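Isuria
Laboratorio independiente de ensayo de pinzas, brazos y controladores

Inicio | Quiénes somos | Servicios | Formación | Contacto

Quiénes somos

Isuria es un laboratorio independiente dedicado al ensayo comparativo de componentes para manipulación robótica. Prestamos servicio a fabricantes, integradores, centros de formación profesional y departamentos universitarios que necesitan conocer el comportamiento de una pinza, un brazo o un controlador antes de incorporarlos a una instalación. No comercializamos equipos ni percibimos comisiones por su venta.

El laboratorio nació como sección técnica de la empresa de integración Felonow y se constituyó posteriormente como entidad propia, con presupuesto y dirección separados. La dirección técnica corresponde a Bernadette Alcantara; la responsabilidad sobre los protocolos de ensayo, a Pin-yu Tu. El equipo se completa con personal de electrónica, mecánica y tratamiento de datos.

Ámbito de actuación

Hasta la fecha hemos emitido 141 informes de ensayo. La mayor parte se refiere a pinzas de accionamiento eléctrico, en particular a la relación entre la geometría de los dedos y la capacidad de sujetar objetos de forma irregular o superficie deformable. Un segundo grupo de informes, más reciente, trata de los controladores: tiempos de respuesta, recuperación tras una parada y comportamiento cuando dos brazos comparten un mismo espacio de trabajo.

El catálogo de objetos de referencia comprende 71 artículos. Se han escogido entre los que el cliente final manipula realmente: envases de alimentación, frascos, bolsas flexibles, piezas de ferretería, textiles doblados y material de oficina. Los envases alimentarios ocupan un lugar destacado, pues combinan en un solo objeto cartón rígido, película plástica y etiquetas adheridas, y su deformación bajo carga resulta difícil de predecir a partir de la ficha técnica de una pinza.

Cómo trabajamos

Todo encargo comienza con una entrevista en la que se fijan la tarea, los objetos y los criterios de aceptación. El cliente recibe por escrito el plan de ensayo y dispone de siete días para presentar observaciones. Una vez aprobado, el plan no se modifica, salvo por motivos de seguridad, y cualquier incidencia queda recogida en el anexo del informe.

Los ensayos se realizan en condiciones próximas a las de uso. Mantenemos puestos con luz natural junto a ventanales, además de los de iluminación controlada, y empleamos mobiliario corriente como superficie de apoyo. La reflexión de la luz sobre un tablero oscuro y brillante, por ejemplo, puede alterar la lectura de una cámara de profundidad, y conviene que el cliente conozca ese efecto antes de la puesta en marcha.

En las comparaciones entre pinzas se mantienen constantes el brazo, el controlador, la trayectoria de aproximación y la posición inicial del objeto. Solo se sustituye la herramienta. Cuando la comparación afecta a los dedos, se conserva también el cuerpo de la pinza y se documenta el perfil de cada juego, ya sea liso, recubierto o dentado.
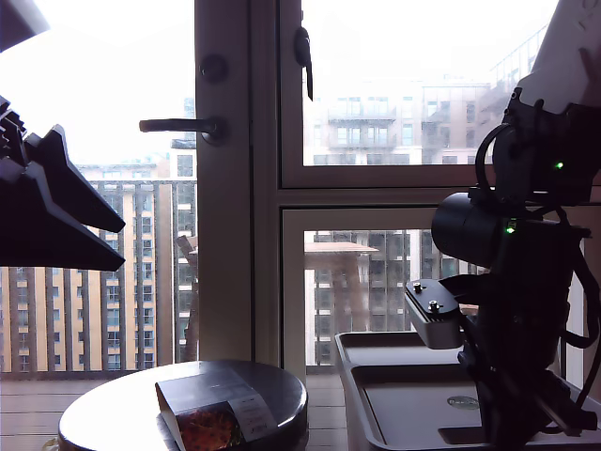

Según Pin-yu Tu, un perfil dentado no debería valorarse nunca por la fuerza de cierre que permite alcanzar, y el dato que más interesa a quien manipula envases es la marca que los dedos dejan en el cartón. Con arreglo a ese criterio, nuestros informes incluyen una inspección del objeto después de cada serie, con fotografías de las zonas de contacto y una valoración del daño en tres niveles: ausente, superficial y estructural.

Los resultados se entregan completos, incluidos los intentos fallidos. El informe distingue entre fallo de detección, fallo de agarre, pérdida durante el traslado y error de colocación, dado que cada uno de ellos remite a un componente distinto. Los registros del controlador se facilitan en formato abierto para que el cliente pueda efectuar su propio análisis.

Servicios

Ensayo comparativo de pinzas. Evaluación de dos o más modelos, o de varios juegos de dedos sobre un mismo modelo, con los objetos de nuestro catálogo o con los que aporte el cliente.

Evaluación de brazos. Repetibilidad, comportamiento con carga, guiado del cableado y accesibilidad de los puntos de mantenimiento.

Cámaras y calibración. Comparación de posiciones de montaje, en la muñeca o en soporte fijo, y estudio de la influencia de reflejos y contraluces.

Controladores. Pruebas de latencia, coordinación entre brazos y recuperación tras una interrupción. El entorno de registro Usolel, desarrollado por nuestro propio equipo, se pone a disposición de los clientes durante el encargo sin coste adicional.

Colaboraciones y formación

Isuria mantiene un convenio estable con el centro de formación técnica Limsakul, cuyos estudiantes de último curso realizan prácticas en el laboratorio. Cada estudiante se incorpora a un encargo en curso y firma, junto con su tutor, el apartado del informe en el que ha participado. En abril se celebra la jornada técnica anual, abierta a antiguos alumnos y clientes, en la que se presentan los métodos de ensayo revisados y se atienden las propuestas de ampliación del catálogo.

Independencia y confidencialidad

Los encargos de Felonow se tramitan con las mismas tarifas y los mismos plazos que los de cualquier otro cliente, y los informes correspondientes indican de forma expresa la relación histórica entre ambas entidades. Ningún miembro del personal participa en la evaluación de un producto en cuyo diseño haya intervenido.

Los informes son propiedad de quien los encarga. Su publicación requiere autorización escrita y debe hacerse de manera íntegra; no se autoriza la reproducción de tablas aisladas con fines publicitarios. Los equipos cedidos para ensayo se devuelven con un acta en la que consta su estado y, en su caso, el desgaste observado.

Visitas

Las instalaciones pueden visitarse previa solicitud mediante el formulario de contacto. Las visitas comienzan a las 10:00 y se desarrollan en grupos reducidos. Se ruega indicar en la solicitud el tipo de componente de interés, así como la intención de aportar objetos propios para una prueba preliminar.

Aviso legal | Política de privacidad | Condiciones de ensayo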